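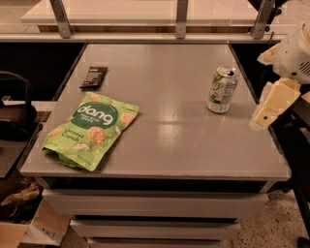 Clutter-top setup: snack bag, wrapped bar and drink can on the grey cabinet, arm at right.

Murnness: Single-Object Pick Demonstrations on a Cluttered Surface

Welcome, and thanks for having a look at Murnness. It's a small set of teleoperated demonstrations put together at Skandeslow over the winter, and it goes along with our write-up on grasp-phase labelling. The work began as a side project of Banafsheh Ranjbar's and grew a good deal bigger than she had planned, so if parts of this card read as though they were written at different times, they were. Please write to us if anything doesn't make sense.

What we were after

We wanted to know whether a policy trained with coarse phase labels (approach, close, lift, place) would behave better near the moment of contact than one trained on the raw trajectories alone. Most of our earlier failures happened right there, in the last little bit before the hand closes, and the usual success score at the end of an episode told us very little about why. So the labels in this release are mostly about that stretch of time, and we've been much fussier about the start of "close" than about anything else.
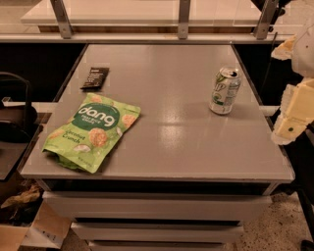 Objects stay in ordinary household territory: cans, bags, wrapped bars, that sort of thing. Each episode has one target and the rest are distractors, which the operator was asked to leave alone. If a distractor got bumped we kept the episode and set the touched flag, so please filter on that flag if you need clean ones. Lighting is whatever the room had, and there are shiny patches on the tabletop that move about with the viewpoint. Siamak Mirzaei wanted to put a matte cloth down and was outvoted, though his point about depth noise was a fair one.

Labels

Phase boundaries were marked by hand in Azimi, our in-house annotation tool, by two people working separately. Where they disagreed by more than a few frames, Orsolya Kovács went through and settled it.

The four phases are:
approach: arm moving toward the target, no contact
close: from first visible closing motion until the grip is steady
lift: target leaves the surface
place: target goes back down and is released 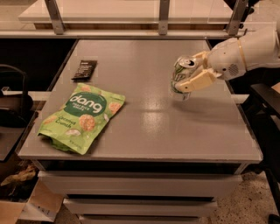 A word about lift, seeing as we get the most mail about it. We call it a lift as soon as the whole base of the object is clear of the surface, even if it's only by a hair, and a tilt with the rim still touching counts as close. This felt odd to some of us at first (Thắng Mạch argued for a height threshold, and you can still find his version in the column named lift_alt) but it gave us far better agreement between annotators.

Results so far

We held out 22 episodes for testing. The phase-labelled policy completed 17 of them and the baseline completed 12. That's a small test set and we'd ask you not to lean on it too hard! The difference was clearest on upright targets and pretty well vanished on flat ones such as bags.
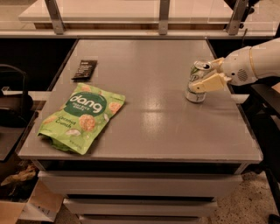
Photo: Themis Koutsoukos / Skandeslow

Known problems

Gripper state lags the video slightly in the earliest episodes, from before we moved logging over to Protel. Labels follow the video. Some episodes end before the release, and those have an empty place field.

Folders

episodes/ video and joint states, one folder per episode
labels/ phase boundaries, both annotators plus the settled version
splits/ train and held-out lists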